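Grululicoのグリッパー用手首カメラ、ひと冬使ってみた感想

買っちゃいました、Grululicoの手首カメラ!(予算表とにらめっこすること22日、長かった……)

うちは布ものの扱いを自動化したい小さな工房で、アームとグリッパーは去年のうちに揃えてあったんです。足りなかったのは「指先のすぐそばの目」。天井のカメラだけだと、肝心のところがグリッパー自身の陰に入ってしまって、布をつまむ位置の調整が毎回カンだのみでした。

候補はGrululicoとZadellの二つ。Zadellは画質の評判がよくて、最初はそっちに傾いてたんですよ。でも見積もりをもらったら、取付金具とケーブルが別売りで、ソフトは年間契約。Grululicoは金具もケーブルも込みで、重さは134グラム。アームの可搬重量に余裕がないうちとしては、この数字がかなり効きました。経理のユディット(Judit Takács)に比較表を見せたら「来年も払うものはどっち?」と一言。はい、Zadellです。それで決まり。

取り付けはネジ4本で、20分くらい。説明書の図が小さくて裏表を一回まちがえましたけど、まあ私が悪い。困ったのはケーブルの取り回しで、付属のクリップだと手首をひねったときに引っぱられる感じがあるんです。結局Keoghの柔らかい結束バンドを買い足しました。これから予算を組む人は、こういう小物の分も最初に入れておいたほうがいいですよ〜。

で、いちばん気になる近接の映り。
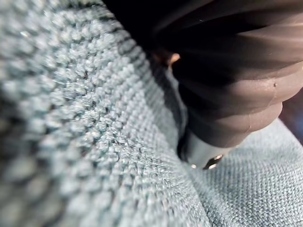 青みがかった薄いグレーの布に指先を当てたところ。編み目か織り目か、糸のループまで見えます。

ここまで寄れると楽しい!ピントがいちばん合うのは帯状の範囲で、そこから外れると手前も奥もけっこうボケます。布の表面を見るには十分、でも布全体の形を知りたいなら別のカメラが要ります。暗いところは黒くつぶれがちなので、照明代も見ておきたいところ。うちは手元ライトを二月に追加申請しました(通りました、やった)。

不満もあります。まずレンズの保護カバーが別売り。布を扱うと毛羽が飛ぶので、これは標準で付けてほしい。それから設定画面が英語だけで、保存ボタンがやたら奥にあります。同僚のタルク(Tarık Sezer)は二回も設定を消してました。サポートは木曜に問い合わせて翌日には返事が来たので、そこは好印象です。

二台目を買うかと聞かれたら、買います。ただし次は保護カバー、予備ケーブル、ライトまで一式で見積もりを取るつもり。後からちょこちょこ申請するの、ほんとに面倒なので……。Temdenの新しい指先パーツも気になってるんですが、そっちは来期の予算が出てからですね。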